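November 20, 2020
Posted by the bench notebook
Print | E-mail this page

Snack table, second round. I started again from the list we made in May, the one for Custent with 29 lines. Most lines are only small groceries. I wrote the name of each thing before I touched the tray, so the order is the same as in the list. The red bottle stays lying down; standing, it takes too much of my attention.
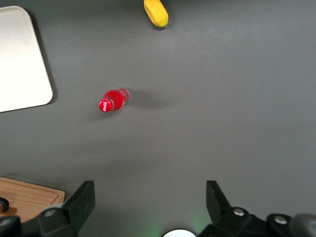

Jenkins would like the fruit to go first and the drinks after, same as in the Priltent notes. I have no strong opinion, so I changed it on page 2.

The biscuits I wrote down by brand, Walkers, because "red box" was already used for another item and I mixed them last time.
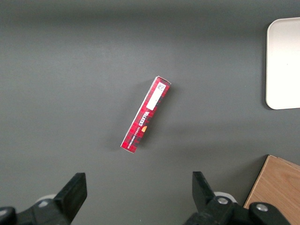

Do the boxes need to be opened before they go on the table? They stay closed, also the ones with a store label.

Then the drawers. 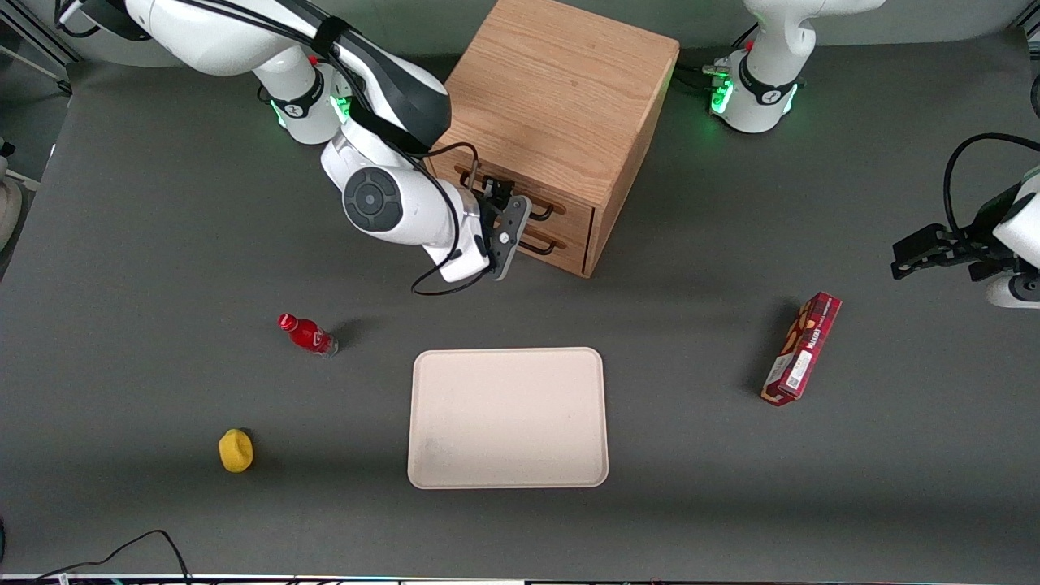

My list for Skorker has still no line for storage, and I must add it today. I think small snacks go in the upper drawer and the rest in the lower. The bar handles on the oak cabinet are good for this, I would keep this type. Height of the drawer: 90 mm, to check again.

This site uses cookies. Accept | Read more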